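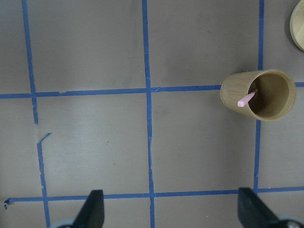 I've gone back and forth on grippers all fall and I think I finally have an answer, at least for my bench and my kind of stuff. The short version is that I'm keeping the Pladby and selling the Loddale, and if you only came for the verdict, there you go, enjoy your evening! The longer version is mostly about fingers and where you put the camera. I do nearly all my judging from the wrist view now, with the fingers wide open at the bottom and the blue tape grid running off ahead of them, and a bamboo cup like the one sitting up past the right finger is pretty much my favorite test object, because it's smooth and round and the fingers have to come in square or it scoots away from them.

Some background for anyone who hasn't been following along. My arm is the same one I've had since January, a secondhand thing with decent joints and an awful teach pendant. I run it from a Jeltadow controller, which I've complained about here before and will complain about again further down. What changed is that Felicidad Mangubat was clearing out her shelf and offered me her Loddale gripper for a very friendly price, and I'd already ordered the Pladby, so suddenly I had both of them (plus a box of adapter plates, none of which fit anything, of course).

## The Loddale

I wanted to love it. It's quiet, it looks like a serious piece of equipment, and it closes with this lovely even motion that makes you feel like you know what you're doing. On blocks it's great. Square things, boxy things, anything with two flat sides, it just picks them up and that's the end of it.

Then I gave it a cup. The pads are hard and flat, so on a round wall you get one thin line of contact on each side, and the cup can pivot on those two lines like a little swing. I'd lift it, everything would look perfect, and as soon as the arm sped up sideways the cup would start to tip. I turned the force up and it tipped a bit less. I turned it up again and started worrying about the cup.

I asked Arnel Aquino about it and he told me to wrap the pads in the rubbery shelf liner you get at the grocery store. It does help! It also peels off after a day or so of real use, and then you're picking bits of liner out of the finger joints with tweezers, and you've changed the finger thickness so every closing position you saved is a little wrong. I re-saved them all and then the liner came off again. I did that loop more times than I'd like to admit.

If you mostly move boxes, buy one. Buy mine, in fact. Email's in the sidebar.

## The Pladby

It's louder, and it cost me 600 dollars, and I was not happy about that number when the Loddale was sitting right there for so much less. The fingers are narrower toward the ends and there's a bit of give in them, so when they meet a round wall they settle onto it a little. I noticed the difference on the first cup. I lifted it, swung it over, shook the arm harder than I should have, and it stayed put.

The narrow ends are also why I like it for thin things. Sticks, markers, dowels, the sort of object that ends up standing in a cup. To get at something leaning inside a cup you have to come down next to the wall and close without knocking the whole business over, and a fat finger just doesn't have anywhere to go.

What I don't like is the play. With the fingers all the way open, you can wiggle one by hand and feel it. It goes away once they're closed on something, so it hasn't cost me anything yet, but I keep wiggling it to see if it's gotten worse, and I suppose one day it will have because I keep wiggling it.

## My very scientific test

I did 10 lifts per object per gripper, same arm speed, same start position, and I wrote down every drop. On the cups the Loddale with bare pads dropped or badly tipped more than it held. The Pladby got all 10. On blocks they tied, and I'd say the Loddale was nicer to watch doing it.

On rods it gets interesting, and this is where I spent most of my time. Picking up a rod is easy for both of them. Keeping it pointed where you want it is a whole different problem, because a long thin thing held at one end magnifies every tiny bit of slop. A hair of rotation at the fingers and the far tip is off in the next square of tape. So I started holding the rod by its base with the rest sticking straight out ahead of the camera, and using the tip as a pointer. If the tip drifts against whatever is behind it, something slipped. 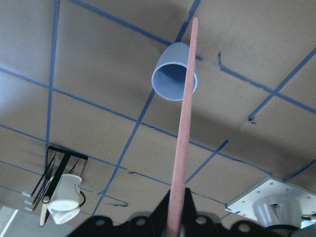

*Pink rod in the fingers, tip out past the light blue cup. White mugs on the black rack at left.*

I ended up liking this check so much that I do it first thing now whenever I've had the gripper off. Pick the rod up, find something to line it up with, move the arm through a few poses and come back. The Pladby comes back to the same place well enough that I can't see the difference by eye. The Loddale came back a little rotated every time, always the same direction, and Janelle Tolentino thinks one of its pads isn't seated flat. She may be right. I took it apart and couldn't find anything, put it back together, and had a screw left over (found the hole two days later, it was for a cover).

## Where the camera goes

I changed the camera mount more often than I changed grippers, so this probably deserves its own post, but I'll stick it in here.

My first mount was way out to the side, on a bracket I was really proud of. Beautiful clear view of the objects and almost nothing of the fingers. I couldn't tell how far I was from anything! I'd be sure I was lined up, close on air, back off, try again. Moving it in so both fingertips show along the bottom fixed most of it. You lose a strip of the picture to the gripper and it's worth every bit.

The trade is that with the camera that close, anything right at the fingers goes blurry. The body of the gripper is a dark smudge half the time, and the near end of a rod isn't much better, while everything farther out is nice and crisp. I tried refocusing closer and then I could count the scratches on the finger and couldn't make out the cups. So I put it back. I care more about the next thing I'm reaching for than the thing I've already got.

Light is the other one. I get washed-out patches whenever the camera swings toward the bright side of the room, and the auto exposure takes a moment to make up its mind, and during that moment the blue tape is the only thing I trust. I do want to say a word for the tape. Mine is wobbly, some of the ends have curled up and one line has a gap in it, and I keep meaning to redo it properly with a ruler. But it shows up under any light I've got, it costs next to nothing, and for getting your bearings from a camera that's always turning, a crooked grid is plenty.

## OK, the Jeltadow

As promised! The controller itself is solid, I'll give it that, it hasn't crashed on me once. The trouble is how it talks to grippers. It wants a width, in its own units, and the two grippers don't agree on what zero is. Loddale counts from closed and Pladby counts from open. So the first time I swapped them without switching the profile, I told the Pladby to open and it clamped down on a paper cup like it had a grudge. RIP paper cup.

Ronaldo Villanueva sent me a little script that checks which gripper is plugged in before it lets anything move, and I've been using that ever since. He wrote it for the setup over at Subramaniam, where they swap tools way more than I do, and it needed only tiny changes for mine. If you run a Jeltadow with more than one tool, please do something like this, even if it's a sticky note.

The force setting is also on a scale with 13 steps that aren't evenly spaced. The low ones barely differ and then somewhere past the middle it takes a big jump. I settled on a low-ish step for cups and one higher for rods, and I never touch the top few.

## What's next

I want to try softer pads on the Pladby, real molded ones this time and not shelf liner (sorry, Arnel). And I'd like to get better at mug handles. Handles are miserable. You either get a finger through the loop, and then it swings, or you pinch the wall and the handle bumps into something on the way up. A rack of mugs makes it worse because now they're tilted, and they're in each other's way. My success rate there is bad enough that I left it out of the test.

If anybody has a trick for that, tell me in the comments. Nahuel Ocampo has already suggested going in upside down with the wrist rolled all the way over, and I'm going to try it this week once I've rerouted the camera cable, which is too short to survive it at the moment.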